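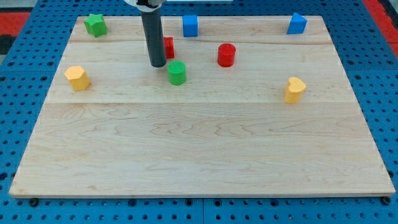
No. 20

The word "spa" does a lot of lifting in the hotel trade. I have now stayed in enough places with one to know that it can mean a marble hall full of steam, or a cupboard with a candle in it, and that the price of the room gives you no clue which.

Stondale has a spa. It says so on the sign, on the key card and on the little tent of cardboard by the kettle, so by the time I'd unpacked I was ready to be impressed. I put on the robe (one size, that size being "curtain") and set off down the corridor, past a wedding party who had not expected to meet me.

The pool is lovely, I'll give them that. It is also quite short. Two strokes and a glide and you're at the other end, apologising to somebody's feet. Guests get it in 20-minute slots, booked at reception, and a bell rings when your time is up. I haven't left a swimming pool to the sound of a bell since primary school and I did look round for my locker band.

The sauna was closed until April. The steam room was open but was sharing its steam, as far as I could tell, with the car park.

And yet I had a very good time. The bed was huge, the rain came down sideways all afternoon and there was a window seat wide enough for me, a book and a plate of shortbread. We walked into Tekley before supper, got soaked, and ate pie in a pub where the dog had the best chair. Breakfast goes on until ten and they don't sigh at you if you turn up at five to.

Two small tips if you're going. Ask for a room on the Lougher side, as the other lot look out over the bins. And take the slow road home through Dalldale – it adds half an hour and there are lambs all over it at the moment.

I kept the slippers. They were the only thing that fitted.

Posted 14/03/2024 in Weekends Away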